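3.2 托盘与皂液瓶:台面物品的摆放与擦拭

这一节讲台面。前两节说的是柜子和水槽,数据比较整齐,台面就乱一些,分类也改过两回,下面用的都是改后的版本。

先交代材料来源。Torkdale与Sutamham两处的入户记录合在一起,共3,197条,其中涉及台面清洁的868条。记录由住户自己填,格式不统一,有人写半页,有人就三个字“擦过了”。太短的没删,归入“未说明”。Dumlao那批录入晚,编码表用的是旧版,后来由Beatriz Mota重新对过一遍,改动见附录B。

台面物品我们分两类:常驻的,临时的。常驻,指收拾完以后仍留在台面上的东西,皂液瓶、沥水架、抹布盒之类。临时的就是用完要收走的,锅盖、托盘、量杯。分法很粗,但住户自己说话也是这么分的,“这个一直放这儿”“那个等下收”。访谈里这两句出现得非常多,没有单独统计。

金属托盘比较麻烦。按理属于临时物品,可不少家庭洗完就平放在台面上,第二天还在原处。问为什么不收,回答多半是“还没干”“顺手”。也有住户把托盘当垫子用,底下接水,上面搁杯子。这样一来它到底算常驻还是临时?编码时以住户自己的说法为准,住户没说的,按临时处理。这个处理方式不理想,会低估常驻物品的数量,第5节再谈。

不锈钢面的擦拭痕迹是另一个问题。圆形的痕,发白,一圈一圈的,住户普遍认为是“没擦干净”,有几位还为此道歉。但擦痕本身不能说明擦了几遍,也不能说明用了什么擦。水垢、皂液残留、抹布纤维,看上去都差不多。我们最初设过一个“洁净度”评分,五级,两位编码员各打各的,一致性很差,尤其是中间三级,几乎等于乱猜。后来放弃,只保留“有可见痕迹/无可见痕迹”两项。损失了细节,但至少能用。 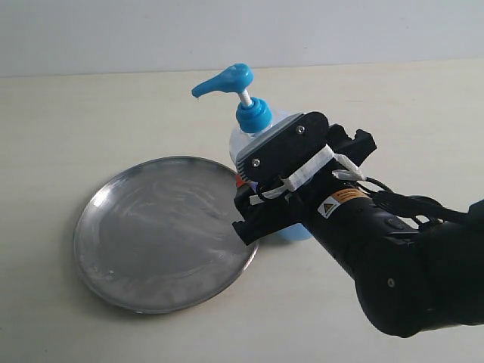 图2 浅色台面上的圆形不锈钢浅盘与按压式皂液瓶。盘内可见发白的擦拭痕迹。

皂液瓶的位置相对稳定。按压式的居多,放在水槽一侧或者靠墙,泵嘴朝向不一定。Sutamham的住户更在意泵嘴朝哪边,说朝外容易滴到台面上,朝里又不好按。有一户在瓶底垫了个小碟子,碟子每周洗一次,瓶子从来不洗。Torkdale那边很少提朝向,提得多的是瓶子透不透明:透明的能看见还剩多少,不透明的常常按空了才发现。补充装的问题也有人说,倒的时候洒,瓶口窄,最后还是买新瓶。

托盘和皂液瓶之间的距离,原本没打算记。预调查时有住户随口说,瓶子离盘子近了,盘里老有一滴一滴的印子,要重擦。于是在正式表格里加了一项,“相邻物品”。填的人不多,填了的又写得五花八门,“旁边”“后面一点”“挨着”,没法换算成厘米。只好按三档归类:挨着,一手之内,更远。归类时凡是拿不准的都往远的一档放。

从归类结果看,挨着的情况下,“有可见痕迹”的报告更多。这一点两地一致。不过要小心,爱写细的人往往也爱看细处,填了“相邻物品”这一项的住户,本来就更可能注意到盘面上的印子。因果不敢讲。Waseo的前期报告提过类似的偏差,他们的办法是请第二个家庭成员独立再填一份,我们人手不够,没做成。

再说擦拭顺序。大体上两种做法,先挪后擦,和绕着擦。先挪后擦就是把台面上的东西都拿开,擦完放回去;绕着擦是东西不动,抹布从缝里过。多数住户两种都用,看时间。早上绕着擦,晚上挪开擦,这样说的人最多。瓶子底下那一圈是绕着擦的人最容易漏的地方,浅盘因为底大,底下积的水更难发现,有住户说掀起来才看见一圈水印。台面颜色浅的家庭对这类水印抱怨更多,深色的则抱怨灰尘,这个区别在访谈中很清楚,在表格里反而看不出来,表格没有问颜色。下一轮要补上。

还有一个细节,抹布。表格里只问了“用什么擦”,选项是抹布、纸巾、海绵、其他。访谈中才知道很多家里同一块抹布先擦台面再擦盘子,或者倒过来。倒过来的住户认为盘子干净所以先擦,台面脏所以后擦,很合理;先擦台面的则说没想过。这个顺序直接影响盘面的痕迹,表里却没有,只能用访谈材料补,样本小,不做推断。

关于“收好了”的标准,各家差得很远。有的要求台面全空,有的只要东西靠墙排成一行就算。后一种家庭里,皂液瓶常常充当那一行的起点,别的东西都往它那边靠。托盘若立起来靠墙,也算收好;平放就不算,哪怕位置完全没变。立和平的区别在编码表里原先没有,是第二轮加进去的,第一轮的记录没法回填,因此表4中这一项只含第二轮数据,与表3不可直接比较。

“未说明”一类的处理见3.3节。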